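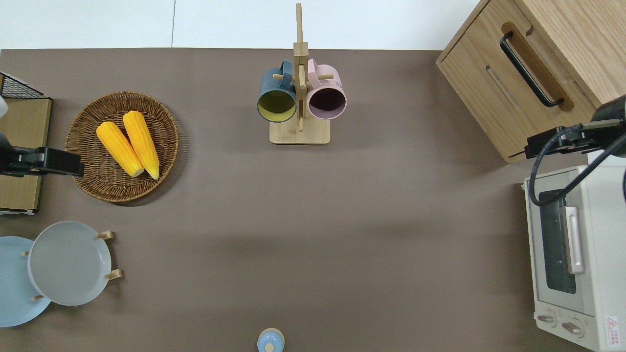

Usman Jadoon
Supper club organizer, Surnwood
2018-05-20

Hi neighbors! I'm looking for 15 people who like to eat and don't mind telling me what they think. We're trying out corn recipes for the Surnwood supper club — chowder, fritters, a spicy relish I'm still fighting with — and I need honest tasters.

You'd come by for six evenings, two hours each, and fill out a short card after every dish. I pay $100 at the end, plus all the leftovers you can carry. 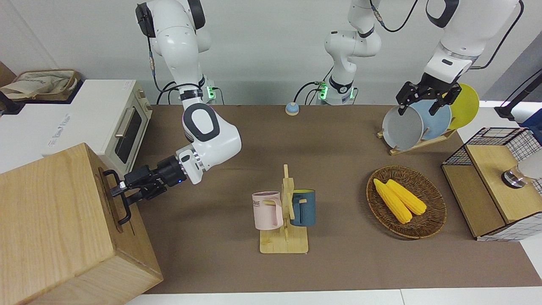 Pale wood box with a black metal handle.

No cooking skills needed. Tell me about any allergies when you write, and say if you can bring a folding chair!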